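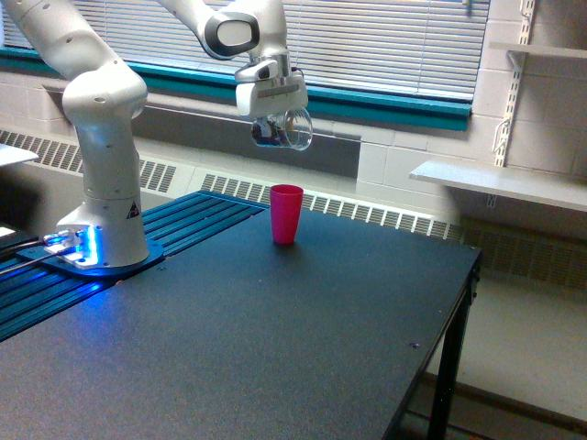

hcisneros
Posted 2021-06-09

Is there a way to change the clock color on the Wova home screen without editing the skin files? I updated to the Talside skin last night and the old Text Color option is gone from the settings. The clock is always white now, with no shadow or outline. On most of my backgrounds I can live with it, but with this one the clock sits in the top left corner, and that's where the upper part of the white arm goes out of the picture, so I lose half the digits. I would like a bright blue close to the light around the base, which would read fine on white and on the dark gray table. I checked Appearance, Home and Advanced. Running on a Stollel box, nothing else installed.

remzi_t
It was removed on purpose. The changelog says the text color now follows the theme. If you pick the Light theme you get a black clock.

hcisneros
Tried that. The menu bar and all the lists turn light gray too. I watch in a dark room, so no.

mtapia
You can do it in the skin file. Go to the skin folder, open colors.xml, find the line called home_clock and put in your own hex value. Save, then restart Wova. Reloading the skin from the menu isn't enough. Make a copy of the file first.

remzi_t
He said without editing files. Also it gets overwritten every time the skin updates, and there have been 7 updates since it came out.

mtapia
So keep the copy and paste it back. It takes 30 seconds.

remzi_t
On a PC, sure. On a Stollel box you have to turn on network sharing first, and half the people here can't get that to work.

angelica yap
I moved the clock instead. Home > Layout > Clock position, set it to bottom right. That option is still there but it only shows up if you have the settings level on Expert. It doesn't fix the color but it may get it off the white part.

hcisneros
Didn't know about the Expert thing. Found it. Bottom right covers the weather on mine, though.

angelica yap
Yes, you have to turn off weather or set it to small. Small is font size 52 instead of whatever the default is.

ihutchins
Same complaint here. I went back to the Esquivel skin for now. It's slower to load the movie list, about 2 seconds on my box, but every text item has its own color setting. I don't agree that following the theme is an improvement. There are only two themes.

remzi_t
More themes are planned for September according to the developer's post.

hcisneros
OK. Weather is on small, clock is bottom right and I can read it. Still want the color setting back, so I put in a feature request. mtapia, is the hex value in colors.xml six digits or eight?

mtapia
Eight. The first pair is opacity, leave it at FF.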